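I drove out to the Haltmont open day on Thursday expecting to be sold something, and I ended up spending most of the afternoon watching small black arms fuss over rolls of tape.

My neighbor Gwion Gwilliam had talked me into it. He wanted to see the big palletizer from Rosport, which had a crowd, a rope and very loud music. I gave it 4 minutes and wandered off to the quiet end of the hall, where Margus Bite was looking after a tabletop setup and didn't seem to mind questions at all. 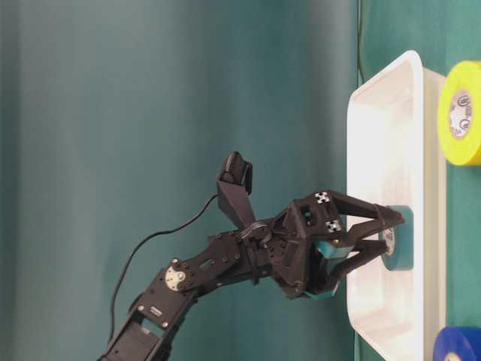 I've been to a few of these things, and what bugs me is how polished they get. You see the one trick the machine does perfectly, everybody claps, and you go home with a tote bag and no clue what's hard about any of it. Margus told me they had 147 practice runs saved from that week, and he was happy to talk about the bad ones! He'd play one back, stop it, and grumble about the angle of the fingers – I could have listened to that for an hour (Gwion says I did).

So my plea to anyone planning a show like this: put the boring job up front. Picking up a roll of tape is something I do without thinking, with the phone in my other hand, and seeing it broken down into reach, line up, close, lift made me respect both the machine and my own thumb. 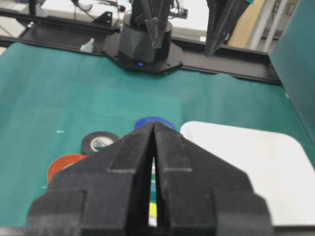

Blue tape dead ahead at the Haltmont open day.

Gwion still thinks the palletizer was the better show. We argued about it all the way back to Notville – he likes things that go fast. I'd go again in March if they keep the tape table.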